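Ticket 410: left gripper stops short of fully closed on cloth
Status: open, awaiting parts
Machine: two-arm folding build, shared workshop
Reported by: Tharushi Khan
Assigned to: Harish Tripathi

Symptom
Left gripper is told to close on the towel and reports closed, but the fingertips stop 3 mm apart. A single layer of cloth slips out on the lift. Two or more layers hold. The right gripper on the same Steltar controller closes fully with the same settings.

Checks so far
Power cycled, no change. Swapped the left and right motor leads at the controller and the fault stayed with the left gripper. Current limit raised in steps with no load, same gap each time. Put back to the original value.

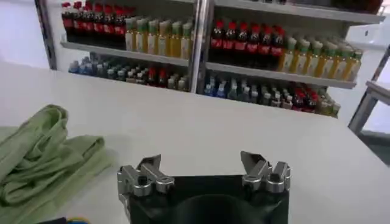
The closed position is stored as a motor count, so a finger that has shifted on its mount would produce this fault without any error in the log. The tips on this gripper are angled inwards and should meet at the points first. I backed off the screws on the metal fingers, reseated both against the shoulder and tightened them evenly. Gap went from 3 mm to 2 mm. An improvement, but not a fix.

Entry, 14:20 (Harish)
Ran the homing routine from the Gruvmont branch of the code. It opens to the hard stop, zeroes the count, then closes until the current rises. The stop was found in the same place on all 6 runs. 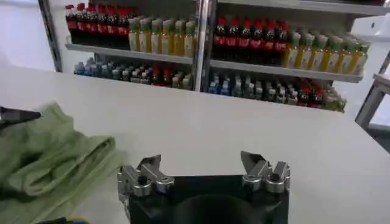
Closing count came out 120 short of the figure saved when the gripper was first built. With a feeler gauge between the tips the count is repeatable, which rules out a slipping coupling. I now suspect the slide itself. There is a tight spot near the end of travel that can be felt by hand with the motor unplugged.

Entry, 16:05 (Tharushi)
Cleaned the slide and put one drop of light oil on it. Tight spot still there. Tried the two-arm spread routine at half speed as a workaround, with the left grip point moved in to take a folded edge.
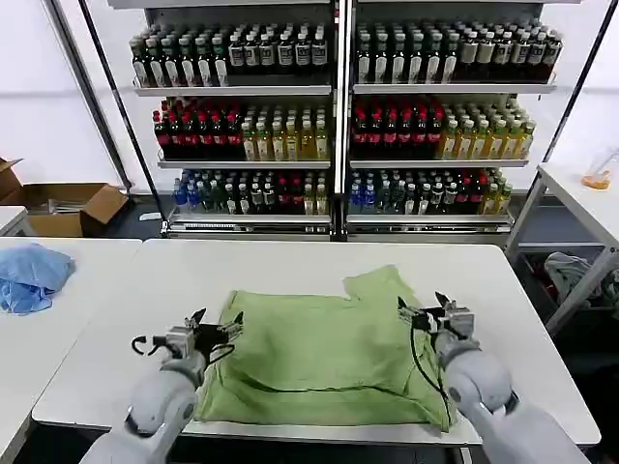 Leave the speed at half until the slide is changed. The grip offset is in the Akasport config file under left_inset. Do not copy it across to the right arm.

Next steps
Replacement slide ordered from Srivastava, due in November. On fitting: home the gripper, save the new closed count, set left_inset back to zero and repeat the single-layer lift. Harish to close the ticket if the lift passes 6 times in a row.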